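Femetholm Review > Features > Machines and Making

Print this page | E-mail this to a friend | 14 comments | 236 shares

Teaching by the armful

1 November 2024

The first thing they let me do at Skadance was fail to pick up a cup. I had a control handle in each hand, two robot arms copying my every twitch, and a very patient operator at my elbow telling me to breathe out. The cup went over. "Keep it," she told the person at the keyboard, and they did keep it, filed under misses, and I have rarely been so proud of a spilt anything.

Skadance has the upper floor of an old seed warehouse on the Femetholm waterfront, and its big project this year is called Miver. Miver is a learning system for tidying up: moving ordinary household things from one place to another without squashing them. It is given no rules about cups or cans. It gets examples, heaps of them, each one a person steering the arms through a small job from start to finish while the cameras and the joint sensors write everything down. Every example is called an episode. By the time I visited they had 3920 of them, and the wall chart by the kettle had been redrawn twice because it kept running out of wall!

When the work began in February, the team thought 600 episodes would be plenty for one kind of job. They got there, trained Miver overnight, came in early to watch, and saw it do beautifully so long as every object sat exactly where it had sat in training. Slide something a hand's width to the left and it was lost. So now they slide things on purpose. Baskets swap sides, trays get turned at odd angles, toys go in beside bottles, and an operator who has settled into a comfortable rhythm is gently asked to break it. The best sessions, I was told, are a bit untidy.

I loved watching the good operators. They have a way of slowing down just before contact, a sort of pause in the air (pianists do it too), and you can see the same pause turn up later in what the machine has learned. A strong day brings in 200 episodes between two people taking turns, and by the end of it they are rolling their shoulders and talking about soup. One of them told me she now notices how she empties her own shopping bag: which hand goes first, what the other hand is doing in the meantime. I have been doing it ever since, and it is very hard to stop.

Then there is the sorting. Someone watches every single episode back, at double speed, and marks where each grasp begins and ends. The shared store, which everyone calls the Villa after the house where its first computer was kept, has a shelf of 1236 episodes marked "odd but useful". These are the fumbles that somebody put right halfway through, and the team talks about them with real affection. A system that has only seen perfect grabs has no idea what to do after a poor one.

Next on the list is cloth, which frightens them all a little. Tea towels first, then socks. I have asked to come back for the socks. 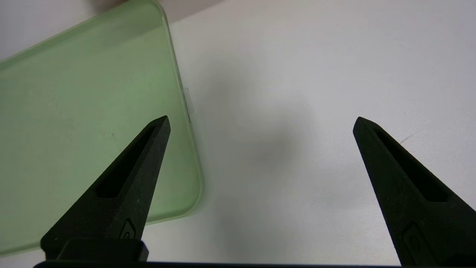
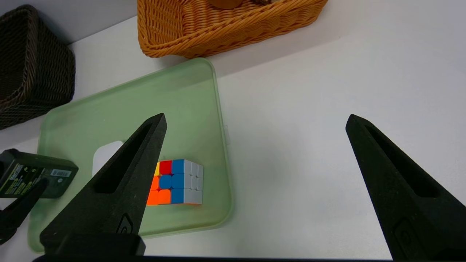
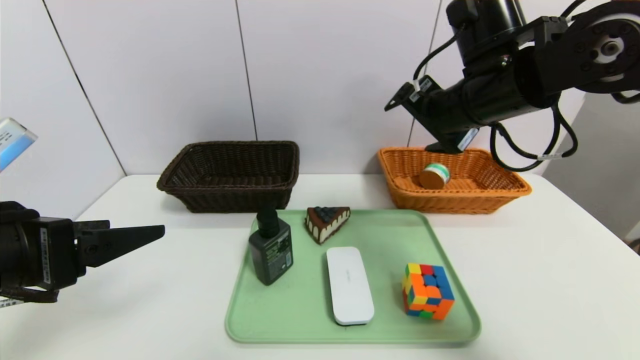

At work on Miver: two close views past the gripper fingers, and, last, both arms at the table with the tray and baskets.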